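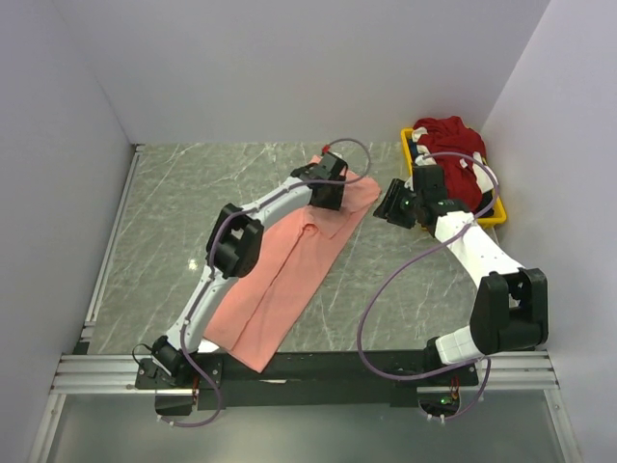
Notebook 2, p. 100

10 Sep 2019

Carried over from the last page: the Hindine market chapter still has no opening, and the gazetteer entry for Vudevura is wrong in the draft. Worked on both today. Opening not done. Vudevura mostly done.

Vudevura first. The draft calls it a town on the river. It is a stretch of valley with several hamlets strung along the east bank, and the name only got attached to the largest one when the road went in and a sign was needed at the junction. People from the upper hamlets still say they are from Vudevura when they are away from home and use the hamlet name when they are back. The entry should give the valley as the main meaning and the settlement as the second. Changed in the master file. The index has to follow, not changed yet.

The Kolář sheets: went through the rest of the set, the ones covering Bisosmont and the hills south of it. They are road survey sheets, so the roads are good and everything else depends on how close it was to a road. Bisosmont itself is drawn carefully, with the upper gate, the cistern and the old customs house all in the right relation to each other. The pasture to the south is one word written across blank paper. I would not use them for grazing boundaries at all. For wells they are all right within sight of the track.

Spelling on the sheets is not consistent. Hindine appears with one n in the title and two in the margin of the next sheet, and the river has a different ending north of the ford. Noted the variants on the blue cards. I think we print the usual form in the text and put the variants in the gazetteer only. Last February we agreed to put them in footnotes, but the Bisosmont chapter is now hard to read with them in, and I would like to go back on that.

Salt road. The older account says pack animals took the salt from the flats to Bisosmont and that the trade stopped when the trucks came. The two recorded talks from the hill villages do not agree with this. In both of them the animals are still going after the trucks, on the section the trucks could not manage, from the ford up to the gate. One speaker says her father made the trip every season until the bridge was rebuilt. So the end of the trade should be tied to the bridge and not to the trucks. Rewrote the paragraph. It is longer than it was and I am not happy with the second half.

The figure of 1000 animals in a single caravan comes up again in the older account. I have now found where it got it. It is from a toll petition by the Bisosmont merchants, who were asking for a lower rate per head and had every reason to make the number large. The toll book for the same season, or what is left of it, has nothing over 200 on one day. Keeping the big number in the text but saying whose it is.

Also in the toll book: entries for dried fish going up the road, and for honey and hides coming down. We have nothing on honey anywhere in the draft. The hill villages still keep hives in hollow logs hung on the shady side of the house, and there is a custom of sending the first comb of the year down to a household in the valley, always the same household, passed from parents to children. I have it from both talks. In the second one it is mentioned as if everyone knows it. It needs at least a paragraph in the customs section, and a check on whether it goes on in the western villages too, where I have no material.

Market chapter. Hindine holds its market on the flat ground below the mosque and the chapel, which share a wall. The usual explanation is that it was placed there to be neutral ground. The land record has it as the only plot near the river that did not flood, and the market is older than either building. Both can go in, in that order of age. What I want for the opening is the sequence of a market day: the fish sellers before light, then the grain, then cloth and pots, with the animals kept on the far side of the ditch the whole time. The draft starts with the founding legend and takes nearly 2 pages to reach a single stall. Move the legend back.

On the legend. There are three versions in the folder. In the valley version two brothers quarrel over a boat and the elder moves uphill and founds Bisosmont. In the Bisosmont version it is the younger who moves, and he is in the right. The third has a sister who keeps the boat and gets the market. I had taken the third for a late addition, but it is in the first of the talks, told by someone who says she had it from her grandmother. Print all three, same length, no comment on which is older.

Language note. The word we have been translating as "guest" in the wedding section also covers a person who owes labor at harvest. That changes the sense of the whole passage about seating. The people placed by the door are not being slighted, they are the ones who will have to get up and carry. Marked in the margin of the typescript. Check every other place the word turns up, starting with the funeral section.

Housekeeping. The second reel of the hill talks has a dropout shortly after the start, a few words only. Transcript now says so in square brackets. Please do not fill it in from the printed summary, the summary is loose. The scans of the toll book are in the shared folder under Bisosmont, not under Tolls. The loose leaves are out of order in the scans and I have left them as they are, with my guess at the order in a separate text file.

To do:
index entry for Vudevura, both meanings
river name, ask the group about one form for the whole length
honey paragraph
funeral section, check "guest"
caption list for the Kolář sheets, with sheet titles as printed
redraw the sketch map with the ford and the old bridge on it
find out if the western villages have toll records of their own

Left the card boxes on the lower shelf, Hindine and Vudevura together for now. Cards with a corner folded still have to be checked against the sheets.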